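Home Organising Short Course
Unit 5 notes: Small things on a soft surface

Welcome back! These notes go with the afternoon workshop, so if you missed it (or spent it chatting, no judgement) you can catch up on most of it at your own pace. Last unit was linen and bulky stuff. Now we get to jewellery, watches and all the fiddly bits that live in the bottom of drawers, and I'll admit it's my favourite one to teach. 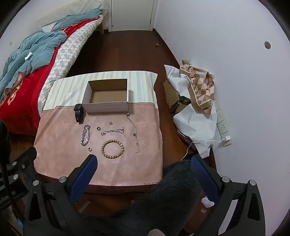
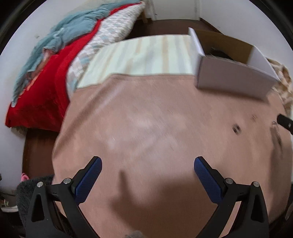

Fig. 5.1 and 5.2 Open box on a covered surface. The jewellery laid out in front of it is in 5.1.

Start with the surface, before you touch a single earring. I like a cloth with a bit of softness to it in one plain colour. Fine silver chain disappears on a busy pattern, and on bare glass everything skates about and ends up under the couch. In Fig. 5.1 the pieces are all on the pink section, with the stripes left clear, and you can pick out even the tiny earrings. Have a look at Fig. 5.2 as well and find the long fold in the cloth. A fold like that is a lovely little trench for a stud to roll into, so run your palm across and flatten it before you put anything down.

Next, the box. Plain cardboard is fine, truly. Every year someone turns up with a Natard velvet tray that cost more than the necklaces going in it, and they're gorgeous, but you don't need one to learn on. Leave the lid off while you work and park the box at the back of the cloth so you aren't reaching over it.

Now lay everything out. Some habits I've picked up over the years:

Give each piece its own patch of cloth. If two chains are touching they will tangle, and they'll do it while you're making a cuppa.

Necklaces go down long, with the clasp where you can see it. The one in Fig. 5.1 trails on a diagonal, and you could lift it by one end without disturbing its neighbours.

Beaded bracelets look after themselves. Close them into a circle and move on.

Chunky links (like the curb-link bracelet on the left of 5.1) stay away from anything fine. They're heavy and they drag.

Watches go off to the side. Different storage, different care, and in the case of a smartwatch, a charger that somebody has to go and find!

Earrings as a pair, always, right from the first minute. I once spent most of an evening hunting a single hoop at the Vasconcelos Street hall and it was in my own sleeve.

Packing order is the reverse of what people expect. Heavy pieces go in first, along the bottom, then the beads, then the fine chains, each in its own twist of tissue or a small zip bag. I use the Unbridge bags, pack of 22, but the sandwich kind will do. Thread one end of a chain through the top of the bag and leave the clasp hanging outside – it looks daft and it works a treat. Rings and earrings go last, in something with a proper lid inside the box. An old mint tin is perfect.

Homework for next time
Pick one drawer or dish at home, no bigger than a dinner plate. Empty it onto a plain cloth, sort it as above, and write a short inventory (item, colour or metal, where it will live). Around 900 words is the absolute upper limit for the write-up, please, I have a lot of them to read. Bring the inventory along, and leave the jewellery at home where it's safe.

Room change for Unit 6: we're in 469, upstairs, past the photocopier. Bring scissors and a pencil.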